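2023-02-04, bench notes, washing-up corner

Right, the brown paper. I finally put a fresh sheet down over the big table and I'm already fond of it. The old one had gone furry along the front edge and everything caught on it. This one came off the end of the Kubiak roll (order 3091, for whoever does the next order, and there's not much left on it). It's got a few soft creases, it's matte, and pale crockery shows up nicely against it, so I've stopped squinting.

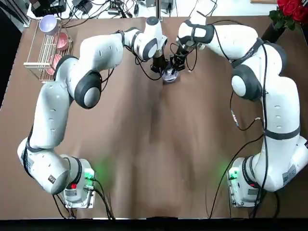
*Small lavender piece on the new paper.*

I'm sticking with the lavender bowls for now. I know we talked about going over to the Drorau set, and yes, they stack better, but I can't stand the noise they make going into the rack! The lavender ones are kinder on the ears and you can tell at a glance which way up they are. We bought eight of them back in July and I want to get some proper use out of them before anybody opens another box.

Washing-up liquid: still Undix, still too much scent. I had a go at cutting it down and ended up with a bottle that mostly squirts air, so I've put it back to full strength. If you find a bottle with tape round the neck, that's my failed one, please just use it up on the floor bucket.

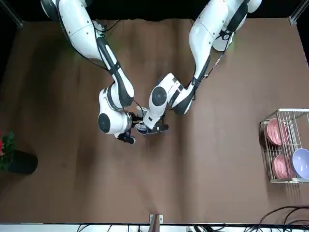 Other thing I wanted to write down before I forget is where stuff lives. I keep finding small cups in with the plates and I'm fairly sure I'm the one doing it (sorry). Small things go in the shallow drawer, bowls on the shelf above, plates upright in the rack until somebody has a minute to put them away. I had a label on the drawer but it's gone, so I'll do another one in thick pen this time.

The wire rack is better than I gave it credit for. I moaned about it for weeks, the wires being so thin, and then I tried plates in it standing up and it was fine. The pink plate sits in there very happily.
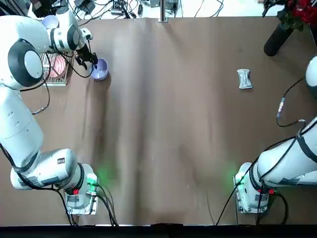
What I'd still like is a bit more elbow room next to it, a hand's width would do, so that a bowl can be set down beside the rack without everything feeling crammed into one corner. Might try turning the rack the long way round next time I'm in and see if I hate it.

Cloth next. I went for the plain beige one, no pattern, and left it rumpled instead of smoothing it out. I did iron it once, at Lultadgate, and felt daft about it before I'd even got it home.

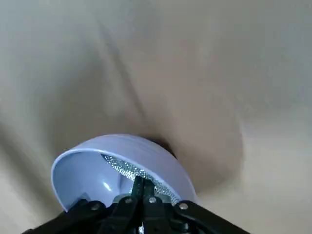 A bowl won't sit level on it unless you flatten a patch first with your palm, and I quite like that it makes you slow down a bit. It does want a wash though. Cool one, no softener, and hang it over the door, the radiator leaves a line across the middle that takes ages to drop out.

To do: new drawer label, wash cloth, ask about another roll of paper (same width please, the narrow stuff was a pain), find the lid for the crumb tin.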